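Home Shop Steamers Parts Rentals Repairs Contact Cart

Hasex 641 Upright Fabric Steamer

The Hasex 641 is a steamer for people who have more cloth than patience. It stands on four casters, holds its water in a tank you can lift off with one hand, and pushes steam up a hose to a metal head about as wide as a paperback. It makes wrinkles go away at the speed wrinkles go away. If you have seen the television demonstrations where one swipe turns a balled-up shirt into a sheet of glass, we've seen them too, and we would like to meet that shirt.

We have sold steamers out of the Emden Street store for long enough to have opinions, and most of them are on this page. The 641 replaced the older 640 on our shelves last September. The makers changed the hose, the tank cap and the color of the switch. The first two are real improvements.

What it's for

Drapes, tablecloths, skirting, choir robes, costumes, bridesmaids' dresses, flags, banners, any curtain that has spent the winter folded in a tub. It'll do a suit jacket nicely. It'll do a linen shirt, up to a point, and the point is the collar. For a sharp crease you still need an iron and a flat surface, and no amount of steam will talk you out of it.

It's more machine than a household with two windows needs. We have a small hand-held one for that, costs less, fits in a drawer, and you'll find it on the Steamers page under a photo that makes it look bigger than it is. The 641 earns its floor space when you have a rack of things to get through before people arrive.

Power and water

The heater draws 900 watts. You'll see upright steamers rated for a good deal more, and they do heat up sooner. They also share poorly. Half of our customers work in church halls and hotel side rooms where the coffee urn, the sound system and the lights in the hallway all live on one tired circuit, and a bigger steamer is how you find out. The 641 will generally get along with the urn. It won't get along with two urns.

Fill the tank with tap water if your tap water is decent. Ours isn't, so we use distilled in the shop machines and descale them anyway. Don't add fabric softener, perfume, vinegar or starch to the tank. Amparo Arango on our repair bench keeps a shelf of heaters killed by lavender water, and the smell never quite leaves the room.

A full tank gives 26 minutes of steady steam on the high setting. On low you get longer, though how much longer depends on how often you stop to answer the phone. When the tank runs dry the heater shuts itself off and a little orange light comes on. The light is hard to see in daylight. Listen for the hiss to stop.

Using it on hanging cloth

Hang the cloth first, and hang it where it's going to stay. Steaming a drape on a table and then carrying it across the room over your arm is a good way to get practice at steaming drapes.

Start at the top and work down, slowly, with your free hand pulling lightly at the hem. Let the weight of the fabric do its share. Fold lines come out better from the back side, particularly on anything with a nap. On velvet and velour keep the head off the pile altogether and let the steam drift into it from an inch or two away, then leave it alone for a while before you decide it needs more. It usually needed less.

Polyester is the one that catches people out. It relaxes very quickly and then, if you keep going, it goes shiny in a patch the exact shape of the steamer head. On black polyester you'll be able to see that patch from the parking lot. Test a corner, use the low setting, and keep the head moving.

Cotton duck and muslin take steam all day. Muslin also shrinks a little if it was never washed, so if your panel barely reaches the floor now, think about that before you begin.
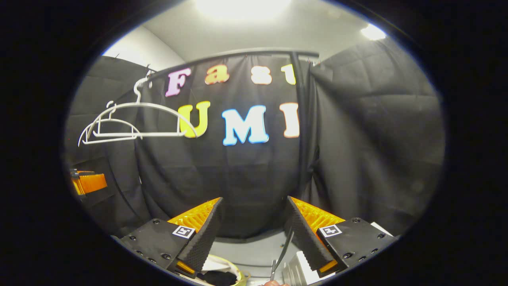 Black backdrop curtain with puffy cut-out letters, "Fast" over "UMI."

Lettering, badges and glued trim are their own problem. Steam loosens a lot of craft glues and nearly all double-sided tape, so do the cloth first, let it cool and dry, and put the decorations on afterward. If they're already up, steam from the back on low, well clear of anything stuck to the front, and accept that the stretch behind the letters will stay the way it is. Guests read the letters. Hardly any of them go on to review the background.

The head, the hose and the pole

The head is metal, with a ring of small holes and a clip-on brush. The brush is for wool coats and dog hair. It falls off if you snap it on upside down, and it's happy to let you snap it on upside down.

The hose is the big change from the 640. The old one had a habit of sagging into a loop, where the water collected, cooled, and then arrived all at once on somebody's tablecloth with a noise like a cough. The new hose is stiffer and has a woven sleeve. It still needs to be kept more or less straight. When you hear gurgling, lift the head up over your own height for a few seconds and let the water run back down. Do this pointing away from the silk.

The pole comes in three sections with twist locks and a hanger at the top. The hanger folds. The twist locks want to be tighter than you think, and if the pole slowly sinks while you work, that's the middle one.

One complaint, and we've passed it along: the cord wraps around two hooks on the back, and the cord is slightly too long for the hooks. The last loop hangs down and gets under the caster. Wilmer Usuga in rentals uses a rubber band. We looked into a more professional solution and the rubber band is doing fine.

Taking it up a ladder

Please don't. For tall panels use the extension wand (sold separately, see below), which lets you stand on the floor like a sensible person. The wand adds weight at the far end and your shoulder will have things to say about it the next morning, so swap off with someone if you have a lot of wall to do.

Cleaning

Empty the tank every time. Everyone agrees this is a good idea. Once a month, or more often if the steam starts to come out in spurts, run a descaling packet through it following the sheet in the box. The sheet has been translated at least twice and says to "rest the liquid until it is content." Thirty minutes seems to make it content.

Wipe the head with a damp cloth once it's cold. If you get a brown mark on it from melted synthetic, a paste of baking soda will shift it. Steel wool will shift it too, along with the finish.

What's in the box

Steamer base with casters
Tank and cap
Hose and head
Three-section pole with folding hanger
Clip-on brush
One heat mitt, right hand
Two descaling packets
Instruction sheet

We keep left-hand mitts behind the counter. They're free, ask for one. The makers have been told about left-handed people and are considering the matter.

Goes with it

Hatudska extension wand. Fits the 641 and the 640, with a different washer for each. Both washers come in the bag. Keep the one you don't use somewhere you won't mistake it for garbage.

Adebisi rolling garment rack. Heavy, ugly, and has outlasted two delivery vans. Takes wet costumes without bowing.

Spare tank. Worth having if you do events. You can have one filling while the other is working, and you will drop one eventually.

What customers have told us

"Did all the skirting for a banquet and had time to eat something. I don't miss the old hose." – Elvira Taipe

"Good on choir robes. The orange light is useless." – Aníbal Lozano

"I bought the small one first, like you told me not to. Now I have both. My wife uses the small one and it's perfectly good." – Surachet Noiphan

Try before you buy

The 641 is on our rental list by the day or the week. Wilmer will show you the twist locks. If you rent one and then buy a new one within the month, we take the first day's rental off the price. We don't take off the whole month. Somebody does ask.

Rentals come back with the tank empty and the hose drained. If it comes back full we'll know, mostly from the van floor.

Warranty and repairs

Two years on the heater and one on everything else, from the makers. Scale damage isn't covered, and neither is lavender. We do the repair work here, so bring the machine to Emden Street with the receipt and the pole. People leave the pole at home. Amparo can test the base without it, but a good third of the leaks she's asked to find are where the hose clips onto the pole.

Hoses, caps, casters and brushes are kept in stock. Heaters for the 641 take a week to come in. Heaters for the 640 are down to whatever is in the drawer, and when the drawer is empty, that's it for the 640.

Page last updated March 4, 2022. Price is on the cart page and includes the mitt.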